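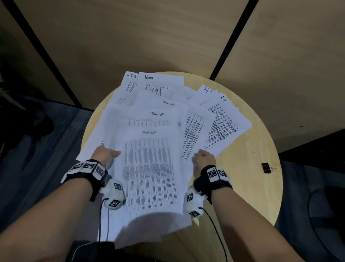 N. Erau

Workplace automation checklist, Ercombe office
Inspection date: 2022-10-18
Area: records sorting, paper task lists
Reason: routine check before the Vadia sorting line takes over part of the desk work

Each item is marked OK, Action or Not checked. Comments follow where there is something to say.

1. Work surface
Papers can be spread out without falling – OK
Binder clips removed before sheets are gathered – OK
Comment: One small black clip was on the bare wood to the right of the pile, clear of the sheets. Clips must not reach the Vadia feed tray. Please keep a pot for them at each table.

2. Wrist units and cables
Straps fit both wrists without pinching – OK
Marker blocks clean and not peeling – OK
Cables clear of the paper and of the fingers – OK
Cables clear of the floor walkway – Action
Comment: The cables run back towards the wearer, which is fine while seated. Two people told me they forget about them when they stand up. A clip at the belt would help. Order placed with Hidayat.

3. Labels and headings
Every sheet has a heading that can be read at arm's length – Action
Comment: The headings are handwritten. "Admin" and "I.T" can be picked out, but several sheets say only "Task list" and one of those is faint. Staff know which is which from the table underneath. The line will not. Agree a printed header before February.

4. Posture and breaks
Reach across the table is comfortable – Not checked
Breaks taken as agreed – Action
Comment: The round table makes people lean in for the sheets at the back. I did not measure this and will come back with the height gauge. Breaks are in the rota but get skipped when a batch is nearly done.

5. Print size
Text can be read without bending over the sheet – Action
Comment: The type in the columns is very small. It was set that way to save paper. Larger type costs more sheets, but the manual checks will stay after the change and people will be reading these all day.

6. Changes to jobs
Staff told which tasks move to the line – OK
Staff told which tasks stay – Action
Comment: The September batch was 2,782 sheets, of which 129 needed a person to decide where they went. Those will still come to the table. At present the plan says "exceptions handled locally" and gives no hours for it. Three people asked me whether that means their present hours or fewer. I could not answer. Needs a written reply from the Ercombe office manager.

7. Stopping the work
Staff know they can take the wrist units off at any time – OK
Stop procedure for the line posted near the table – Not checked
Comment: The Vadia notice had not arrived on the day. To be checked at the next visit, along with item 4.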